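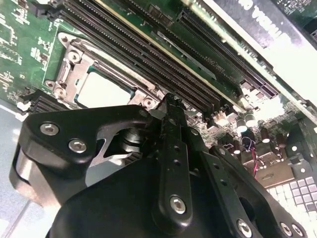

A black robotic gripper over a green computer motherboard.

Print | E-mail

Hodetti (direct selling)

Hodetti is a direct selling company with its head office in Bultville. It sells kitchen linens, table goods and household cleaning products through independent representatives, most of whom work part time from their homes. The company is best known within the trade for the Hodetti visit, a form of in-home demonstration, and for the sales training program that grew out of it. At the close of its most recent reporting year it had 1273 active representatives.

Origins

The business began in 1886 as Rojanasak, a dry goods store that sent salaried travelers by wagon to farms outside Bultville. Travelers carried samples and an order book, and customers paid on delivery. The store owned the stock, set the routes and bore the loss when an order was refused. Account books kept at the head office show that linens made up the larger part of the trade from the beginning, with soap and starch added later.

The store closed its counter after a change of ownership, and the traveling side continued under the name Hodetti. Salaried travelers were replaced in stages by representatives who bought goods at a discount and resold them. The older arrangement was kept for a time on the longer rural routes, where few people were willing to carry stock at their own risk.

The Hodetti visit

A Hodetti visit is a demonstration given to a small group at the home of a host. The representative brings a fixed set of samples, shows each one in use and takes orders at the end. The host receives credit toward goods, based on the value of orders placed by the guests. In its general form the method resembles the party plan used by many direct sellers. It differs in two respects: the representative may not recruit during the visit, and no order may be taken until the price list has been handed to every guest.

The rule on recruiting was introduced under Vasco Amaral, who served as head of field sales. Amaral held that guests who had come to look at tablecloths should not be asked to consider a change of occupation in the same evening. People who wish to become representatives are instead invited to a separate meeting, held at least one week later. Field managers objected at first — several of them were paid in part on new enrollments — and the waiting period was shortened for two years before being restored.
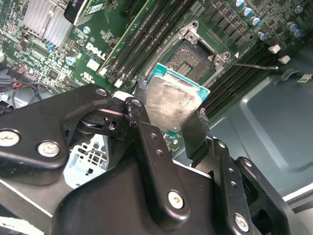
Orders are confirmed in writing within three days of the visit. Guests may cancel without charge until the goods are shipped, and representatives do not earn commission on canceled orders. Returned goods are charged back only if the return is made within the guarantee period, a point that was disputed for many years and is now set out in the representative agreement.

Compensation

Representatives earn the difference between the discount price and the list price, together with a monthly bonus on personal sales. Those who train other representatives receive an override on the sales of the people they have trained. The override extends to 2 levels and ends there. Purchases made for a representative's own use are recorded separately and do not count toward either the bonus or the override.

The plan has been described by its supporters as modest and easy to follow. Its critics, among them former representatives, have noted that the shallow structure offers little to those who want to build a large sales organization, and that experienced people tend to leave for companies with deeper plans. Income varies widely. The company's yearly earnings statement reports gross commissions and does not subtract the cost of samples, fuel or telephone use.

Training

New representatives attend a course made up of classroom sessions and accompanied visits. The course was rewritten by Hòa Đồng, a sales trainer who had worked as a representative before joining the head office. Her manual, known in the field as the green book, runs to 122 pages and replaced a set of memorized scripts. It teaches representatives to open with a question about the household, to show no more than a dozen articles in an evening, and to leave a silence after stating a price.

Later editions added chapters on telephone follow-up, record keeping and local licensing of door-to-door sales. The chapter on objections, which had been the longest in the scripts, was cut to a few paragraphs. Copies of the first edition are occasionally offered for sale by former representatives. 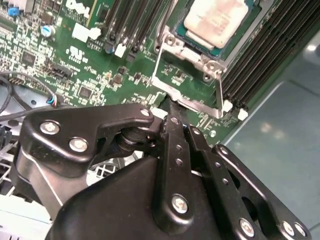
Relationship with Plodimar

Plodimar, a mail-order house, supplied Hodetti with printed catalogs and handled shipping under a series of contracts. The arrangement allowed representatives to stop delivering goods in person, which had taken up much of their working time. It also meant that customers received Plodimar inserts in their parcels, and representatives complained that repeat orders were being lost to mail order. The contract was amended to bar inserts from parcels sent on a Hodetti order, and shipping was later brought back to Bultville.

Annual meeting

The company holds a meeting for representatives in Bultville each June. Awards are given for personal sales, for training and for length of service. Attendance is voluntary, and travel is paid by the representative.

See also: Party plan; Commission (sales); Door-to-door selling; Mail order

Article last revised October 2025.

Print | E-mail

This site uses cookies to remember your reading preferences and to measure traffic. By continuing to use the site you agree to our use of cookies. Accept | Cookie settings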